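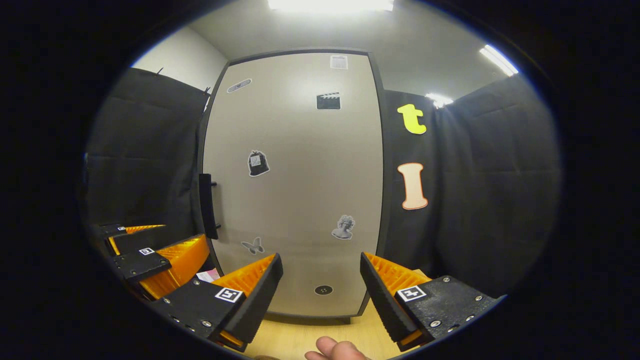

Could the legs be glued in for a kid who keeps losing them, a reader asked under the last set of plans, and would the animal still stand up straight? Yes to both, and I've added a page for it (see `glued-legs.pdf`). Glue the legs with the body sitting on a flat board, all at the same time, and don't touch it until the next morning. I tried doing them one by one and got a goat that looked like it was walking uphill.

# Stiltinar

Stiltinar is my set of plans for long-legged wooden animals that come apart. The body is one block, the legs are plain dowels, and the heads swap from one body to another, so a giraffe can have a goat's head for the afternoon if that's what the small boss wants. I draw everything in Inkscape and cut it on a very old scroll saw, and the plans are free to print and use.

Last updated Mar 22, 2022.

## What's in the folder

- `bodies/` - the body outlines, full size, with the drill spots marked
- `heads/` - goat, giraffe, camel, heron, and a thing I meant as a llama
- `legs.pdf` - lengths for the short, tall and silly sets
- `glued-legs.pdf` - the new page
- `cutlist.csv` - every part with its wood, thickness and grain direction
- `old/` - the first drawings, kept for people who already started from them

Please don't mix parts from `old/` with the new ones. I moved the neck hole forward on every body and the old heads will sit too far back.

## Printing

Print at actual size. Most printers want to shrink the page to fit, and you have to dig through the settings to stop them. Every sheet has a ruler line along the bottom edge, so hold a real ruler against it before you cut anything! The heron is spread over two sheets. Tape them together at the little crosses and check that the beak makes one smooth line.

## Wood

I use maple for legs and whatever I have for bodies. My maple comes from Strömberg, the lumber yard out past Trolen, where they let you go through the offcut bin and pay by weight. Beech is fine too. Please skip pine for the legs - I made a camel with pine legs for my niece and it had a broken knee before we'd finished our cake.

Cut the bodies with the grain running nose to tail. The heads are a bit more of a puzzle. On the goat I run the grain up through the horns so they don't snap, and that leaves the chin weak, so I made the chin fatter in this version. It looks like it's chewing something. I've come to like it.

## Drilling

Drill the leg holes before you round over the body, while you still have a flat face to put against the drill table. The legs splay out by a few degrees, and there's a wedge drawn on the last page of `legs.pdf` that you can cut from scrap and slide under the body to get the tilt. Turn the wedge end for end to do the other side.

Dowels are never quite the size they say they are. Drill a test hole in scrap and try your own dowel in it. You want it to slide in with a push and a small twist, and come out the same way with little hands pulling. If it's too tight, sand the dowel and leave the hole alone.

## Finish

Two coats of plain mineral oil with a bit of beeswax melted in, rubbed on with an old T-shirt. If you'd like color, I put milk paint on the bodies only and leave the legs and the holes bare (paint in a hole makes the leg stick for good). Mask the holes with short bits of dowel.

## About `cutlist.csv`

It's a plain table and opens in any spreadsheet. The `part` and `animal` columns should match the names printed on the sheets. The `grain` column says `long`, `up` or `any`. A blank under `notes` just means I had nothing to say. The table has room for up to 700 rows before my little label sheet stops working, and we're nowhere near that, so send me your animals.

## Madari

People ask if these fit the Madari wagons, my other set of plans. The short-legged animals do, two to a wagon, nose to tail. The tall ones tip over on the first corner. I want to draw a deeper wagon and I'm hoping to have it up in June, if the saw holds out.

## Known problems

- The llama's ears are too thin. Leave them fat and sand them down slowly.
- The camel's hump outline prints fainter than the rest on some printers.
- `legs.pdf` still calls the silly set "extra tall" on the first page.

## Using the plans

Make as many as you like, give them away, sell them at your school fair. If you change a drawing and pass it along, please rename the file so I don't get mail about somebody else's heron.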